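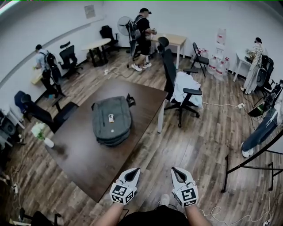

27/07/2023, notes from the Grarkmont open day. Typed up on the bus so forgive the spelling.

Got there late. Two buses, wrong stop, walked the last bit. Yến Trịnh met me at the gate and took me straight up to the Tratura office, no badge, no sign-in sheet. Coffee first. Good coffee.

The building used to be a button warehouse, then empty for 7 years. Tratura took the upper floor in December and they're still moving in, bit by bit. Landlord is Brivach, who run the whole block. Rent went up once already. Yến made a face about that and I didn't push.

Main room: white walls, wood-look floor in brown and gray. I liked it more than I expected to. Big dark brown table, black office chairs pulled up to it, and everybody's stuff lands there. Backpack flat on the table, a jacket or something light blue left over a chair. White flowers in a little white vase at one end. The flowers get changed every week, whoever is in first.

Smaller desks are the pale wood ones, against the walls. Round table too, same sort of pale wood, dark legs. I'd want that one. Yến says it's where people eat lunch and I beleive it, I'd eat there.

Pedestal fan by the back wall. Asked about air conditioning, apparently quoted and "under discussion." It was warm up there by noon.

Water: big jugs with red caps, stacked up against the wall next to a folding chair. Delivery comes every 2 weeks. They carry them up the stairs themselves, elevator is still waiting on a part. I offered to help with the next lot and was told not to be silly.

What they do all day, short version: catalogs and packing lists for small furniture makers. Some 1000 items on the books right now. Lu is their own tracking tool, name is from somebody's dog. Got a quick run through it. Search is fast, printing labels is not. Label sizes were a sore subject.

Missed the talk on the ground floor completely. Heard it ran long. Picked up the handout, 4 pages, mostly floor plans of the units still to let. The corner one looks decent if you can live with the stairs.

Other bits, before I forget:

- Bike racks are round the back, not signed
- Bring your own mug
- No phone signal on the stairs at all
- Lunch place across the road closes early, go before one

Need to email Yến for the unit prices and ask about parking for the van. Also left my umbrella up there, under the coat hooks I think. My stop.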